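2018-09-14

Drawer week. We set out to collect 200 examples of the arm opening a drawer, and as of this afternoon we have 456 on disk, which sounds better than it is. Attila Kiss went through them with me and we threw out anything where the person driving had stopped halfway to think. The learner copies everything, pauses included, and the March model used to hang over the handle for ages before doing anything.

## How we collect

Each run begins with the gripper open and somewhere near the handle. One person drives, the other moves the cabinet between runs. We turn it a bit, slide it along the table, turn it back. For the first batch I kept it square to the table edge out of habit, and the model trained on those went to pieces as soon as the cabinet sat at an angle. Now almost every run has it skewed.

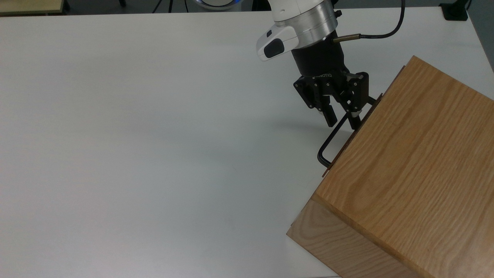

## What I got wrong

The handle is a thin black bar and the fingers are black too. Nilmini Gunawardena spotted that most of our failures came in the last bit of the approach, and she thinks the shadows on the white table are part of it. I had been keeping the lamps in one place to be tidy. From run 12 of the new batch we shift them every so often.

Huệ Hồ drives more smoothly than I do – you can tell whose runs are whose from the joint plots. I've kept both of us in for the time being. Two drivers is probably too few anyway, so Pankaj Negi is coming over from Tultthorpe to do a set.

## Next

- Relabel the old runs, success or fail only
- Train on the skewed set alone and compare
- Closing the drawer as well as opening it
- Ask Nhung Ngô if the Pasirar store has room for another copy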